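Idumcombe Robotics Club
Member Handbook, Section 3: Setting Up and Running the Table Simulation

Read this section before your first session on the simulator. It covers starting the scene, loading the objects, running the sorting task and saving your results. Section 2 covers installing the software. If the launcher does not open on your computer, go back to Section 2 and repeat the steps there before you ask for help.

You will need:

A club account with your own password
The shared project folder, copied to your local drive
A mouse with a scroll wheel (a trackpad works but makes the camera hard to control)
Your printed task sheet

3.1 Starting the scene

1. Log in to the club computer and open the Motlow launcher from the desktop.

2. Select Open Project and choose the folder named table_sort. Do not open the copy on the shared drive. Two people saving to the same copy will overwrite each other.

3. Wait for the message "Scene ready" in the bottom bar. The first load of the day can take several minutes while the textures are built.

4. In the Arm menu, choose Ceiling Mount. The scene has a second setting, Table Mount, which is used only in Section 5.

5. Press Home. The arm moves to its start position above the platform and stops.

Note: If the arm appears on its side or below the floor, the mount setting and the arm file do not match. Choose Reset Mount, then press Home again.

Caution: Do not press Home while an object is in the gripper. The simulator will let you do it, but the object is dropped from whatever height the arm has reached, and the run will not count.

3.2 Loading the objects

The objects are kept in a list called a set. New members start with Set A, which was put together by Ilze Stankevičius for the spring workshop. It mixes things that are easy to pick up with a few that are not.

1. Open the Objects panel and choose Set A.

2. Type 827 in the Seed box. The seed decides where each object is placed. Everyone on the same seed gets the same layout, so you can compare your results with other members.

3. Press Place. The objects drop a short distance onto the platform and settle.

4. Wait until the Settled light in the panel turns green. If you start a run while something is still moving, the first position reading will be wrong.

5. Move the camera to the front view with the F key. Check that nothing has tipped over or fallen through the platform.

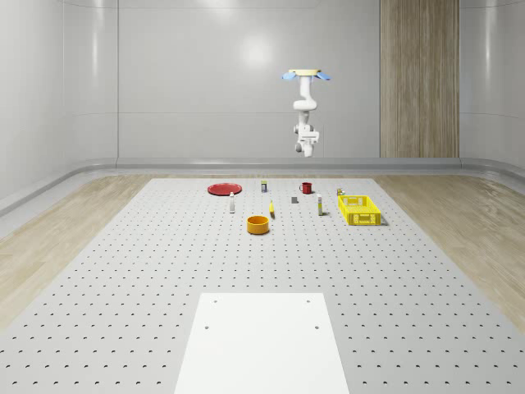

6. Compare the names in the Objects panel with what is on the platform. The yellow crate is the target container for the basic task. The bowl, the mug and the plate are also in the set, but they are to be left where they are until you reach the advanced task.

7. Click the banana once to select it. Its name should light up in the panel. If a different name lights up, zoom in with the scroll wheel and try again — the small objects near the back are easy to miss from the front view.

8. Save the starting layout under your own initials.

Note: The holes in the platform are part of the model. They do not affect grasping, but the height reading can jump if you place your test point directly over one. Pick a point between the holes.

3.3 Running the basic task

The basic task is to move the banana into the crate without knocking anything over. You may write your own path or start from the sample program by Han-gyeol Bae, which is in the folder named samples.

1. Open the sample program and save it under a new name.

2. Set the approach height. A value that clears the tall carton will clear everything else on the way to the crate.

3. Set the speed to 27 percent. Leave it there until you have finished three clean runs in a row.

4. Press Check Path. The simulator draws the planned route as a line. Any part drawn in red passes through an object or is out of reach.

5. Fix the red parts by raising the path or adding a point that goes around the object. Press Check Path again.

6. Press Run and keep one finger on the space bar. The space bar stops the arm at once.

7. When the arm has returned to its start position, press Score. The score sheet opens in a new window.

8. Save the score sheet and the program in the same folder as your starting layout.

Caution: Do not edit the object weights or the friction value to get a better score. These values are locked on the competition computers, and a program tuned to different ones will often fail there.

3.4 If something goes wrong

The object slips out during the lift. Lower the speed first. If it still slips, move the grasp point closer to the middle of the object.

The arm stops partway and shows "Joint limit." The path asks for a turn the wrist cannot make. Add a point before the turn and rotate the wrist there.

The carton or the bottle falls over. Both are narrow and tip easily. Check the path from the side view with the S key, where you can see the clearance better than from the front.

The layout is different from your partner's. One of you has the wrong seed or an older copy of the set. Re-enter 827, and if the layouts still do not match, copy the project folder again.

The program runs but the score is zero. The object is probably resting on the rim of the crate. It has to be fully inside when the timer ends.

3.5 Before you leave

1. Close the project and wait for the save message.

2. Copy your folder to the shared drive under Sosau, the name used for all work handed in for this unit.

3. Write your runs in the log next to the computer, including the ones that failed. Enter the seed, the speed and the score.

4. Log out.

Work for this unit is due at the end of March. Yurii Kushnir checks the folders and will write to you if a file is missing. Questions about the launcher go to Rostyslav Kravchuk. Members who have finished the basic task can ask him for the advanced task sheet and continue with Section 4.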